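Altthorpe State Park: north loop or lake loop for a first trip?

Forum > Camping and Day Trips > State Parks
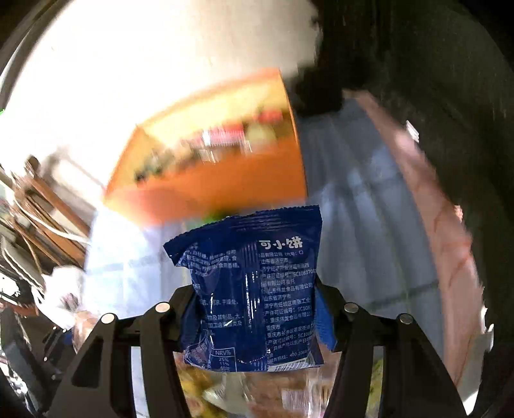 Original post

cedarflat_mom
Posted in April

We have 2 nights at Altthorpe coming up and I can't decide between the north loop and the lake loop. Two adults, kids are 6 and 9, one big tent. We haven't stayed at this park before. The kids want to swim and I want to sleep. I'd also like one decent hike that a six-year-old can finish without being carried. The park map doesn't show shade or how far the bathrooms are from the sites. Any help appreciated.

Replies

gravelroad1975
Lake loop. You walk down to the water in a few minutes and the bathrooms are the newer ones with showers. From the north loop you have to drive to swim, and the beach lot is full by 10 a.m. in summer.

tarp_and_stakes
I'd say the opposite. The lake loop is where all the boat trailers go and people start launching at 5 a.m. If you want to sleep, that's the wrong side of the park. North loop has trees, real ones, and the sites are spaced out. The bathroom is older but it was clean both times I stayed.

gravelroad1975
The trailers are only on the first part of the lake loop, by the ramp. Book at the far end and you won't hear them.

tarp_and_stakes
I was at the far end. I heard them.

pikeminnow
Depends on the wind too. The lake sites get it straight off the water in the afternoon. We had a Bramodex canopy up two summers ago and it folded in on itself while we were eating. Bring the long stakes, the ground is sandy on that side. North loop is hard clay and you'll want a hammer.

For the hike, do Haddad Overlook. It starts behind the amphitheater, climbs 526 feet and has benches on the way up. My youngest did it at five. Go before lunch, the top half has no shade.

cedarflat_mom
Thanks, the overlook sounds right. Is there water at the trailhead?

pikeminnow
There's a spigot at the amphitheater. Nothing past that.

rimrunner_jo
I wouldn't take a six-year-old all the way up Haddad. The last stretch is loose rock with a drop on one side. The old mill trail is flat and follows the creek, and there's a stone foundation at the end with 1836 cut into it. Our kids liked that more than any view.

pikeminnow
The loose part was regraded. It's fine now if you hold hands.

rimrunner_jo
Maybe so. I haven't been up since before that. I'd still do the mill with little ones and save the overlook for next year.

gravelroad1975
One more thing on food. The camp store keeps short hours in spring and doesn't carry much besides ice, firewood and hot dog buns. The nearest real grocery is the Flavico in town, 25 minutes each way. Shop before you come in.

tarp_and_stakes
Agree on that at least. And buy the firewood there, you can't bring your own into the park.

dustyhatchback
Does anyone know if the lake loop takes walk-ins? The reservation page shows it full for the whole month.

rimrunner_jo
A few sites are first come, first served, but they're all on the north loop. Be at the gate by noon. People do cancel on the lake side, so check the page early in the morning.

cedarflat_mom
Update: I booked the north loop, a site across from the bathroom. We'll drive over to the beach after breakfast and try to get there before the lot fills. Mill trail the first day, and if the kids do well with that we'll try the overlook and turn around at the rocks if I don't like the look of them.

tarp_and_stakes
Good choice. Bring the hammer.

gravelroad1975
You'll be on the lake loop next time, but have fun.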